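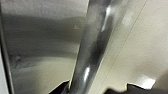

Can you build a working robot arm in a shared workshop if you've never done it before?

Most people can, given patience and someone nearby who has already made the same mistakes. You'll want a bench you don't have to clear every evening, a decent set of hex keys, and enough evenings that you aren't rushing the wiring. The rest you pick up as you go, and that's pretty much how all of us at Retley learned.

About us

Hello! I'm Ward Van Damme and I look after Retley, a shared workshop where people build robots for their own homes, sheds and spare rooms. We aren't a factory and we don't sell finished machines. We rent out bench space, run evening classes, and spend a frankly silly amount of time arguing about cable routing.

I started the place after building my first arm at home, on the kitchen table, over one long and fairly miserable winter. I'd read everything I could find and bought all the wrong motors (twice). The arm did eventually move. It also knocked a full pot of tea onto a laptop, and after that the kitchen stopped being available to me. A friend offered me a corner of his joinery shop, then another friend wanted a corner too, and before long there were more robot people than joiners and we had to find somewhere of our own.

We moved into the present building one April, when it had no heating and one socket that worked. Now we have 370 square metres, 14 benches and heating that comes on most of the time. I still love walking in first thing and seeing what people have left half built the night before, with little notes taped on saying DO NOT TOUCH, WAITING FOR GLUE.

What we build

Mostly arms, and mostly small ones that sit on a worktop. They're a lovely size for a first project because you can lift one by yourself, you can run it from a bench supply, and if it swings the wrong way it's more embarrassing than dangerous. (You still keep your face out of it. House rule.)

Our own design is called Clorura and it's the arm everybody meets in the beginners' class. It has changed a lot over the years. The first version had a shoulder joint so stiff that you could hear it thinking. The current one is on its fourth wrist, and I'm properly pleased with this wrist! The cables run down the inside, the gripper comes off with 4 screws, and there's room to mount a small camera close to the fingers so the arm can look at what it's reaching for.

Then there's Grunia, which began as a joke about making a robot that would tidy the kitchen and has slowly become the thing I think about in the shower. Grunia is our long-running project on grippers for household jobs. Handles, lids, rails, taps, cupboard doors, all the ordinary stuff your hands do without asking you first. A gripper that's brilliant at picking up a foam block can be hopeless on a round metal bar. The bar is smooth, the fingers only touch it along a thin line, and if you come in a bit crooked the whole lot twists.

Polished metal is hard on the cameras as well. A shiny bar doesn't have much of a look of its own, it mostly shows you whatever happens to be near it, with a bright streak or two from the lights. Put brushed stainless steel beside it and you get a second set of smudgy reflections to worry about. We've had long evenings over this, with people holding up bits of card, moving lamps, taping things over windows. My own feeling is that you should practise in the messy light you've got, as your kitchen isn't going to be lit like a photo studio. Not everyone here agrees with me and you'll hear the other side if you come on a Thursday.

How the place works

You join, you get a shelf, you get a key fob and a proper induction. After that you can book a bench by the evening or take one for the month. Monthly benches are the better deal if you're building something big, mainly because you can walk away from it mid-job. Packing up a half-wired arm is a horrible way to end a nice evening.

The shared kit lives along the back wall. There are printers, soldering stations, a pillar drill, a little mill, and the Kettler. The Kettler is our bench lathe and it's older than most of the members. We've named it after the man who sold it to us, who threw in the tooling and then rang up for months afterwards to ask how it was getting on. You need a separate session before you use it, and please don't be offended when I check your sleeves.

Tools go back where they came from. Batteries get charged in the metal cabinet and nowhere else. If you break something, write it on the board, and I promise I won't be cross. I will be cross if I find it in the drawer in two pieces.

Oh, and every powered build needs a stop button you can reach from where you're standing. I don't mind how it looks. One member used a big red mushroom thing from a scrapped machine, another has a tidy little switch in a printed box, and both of them do the job.

Classes

The beginners' class is where most people start. It goes from a box of parts to an arm that can close its fingers on something and let go again when told. I keep the groups small so that I can get round everybody, and I'd sooner spend a whole evening on one stubborn joint than race on with half the room lost. You don't need to be able to code. You'll be able to change a few numbers in a file by the end and you'll know which numbers they are, and from there it's up to you how deep you go.

After that there's the gripper evening, which I think is the most fun you can have with a bag of rubber offcuts. We make fingers! Wide ones, thin ones, stepped ones, soft ones that look like they belong on a frog. You print or cut them, screw them on, try them on real household things and go back to the bench muttering. Plain black fingers with a dull finish are my favourites for camera work, as they don't throw any glare back at the lens and the arm can tell where its own tips are. Others swear by bright tape. Try both.

We also do a repair night for people who've built an arm at home and got stuck. Bring it in whatever state it's in. I've seen arms arrive in a suitcase, a cat carrier and a duvet cover. Usually it's a loose connector or a motor plugged in back to front, and you'll be home before ten. Now and then it's something more interesting and a small crowd forms, so if you're shy, mention it when you book and we'll find you a quieter bench.

Who comes here

All sorts, truly. We've got a retired bus mechanic, two sisters who are building an arm to ice cakes, a chemistry teacher, a chap who only ever says he's making "the mechanism" and has never told us what it's for. Some are here every week and some turn up twice a year when the weather's bad. You have to be 16 to hold a membership, though younger ones are welcome at the open evenings with a grown-up.

I get asked a lot whether we take on paid work. A little. Small firms sometimes want a prototype gripper, and if it's a friendly job and a member fancies it, we'll have a go and the money goes on drill bits and heating. We don't do anything with weapons and we don't do anything that needs to be kept secret from the person at the next bench.

Coming to see us

The next open evening is on October 16, 2025. Doors open after work and there'll be a Clorura on the front bench for anyone who'd like a go at driving it. It's free, there's tea (kept well away from the robots these days), and we've got room for 20 people on the tour, so drop us a line through the contact page if you'd like a place on it. If you'd just like to wander in and nose about, that's fine too. Parking is round the back, past the tyre place, and the bell doesn't work, so knock hard.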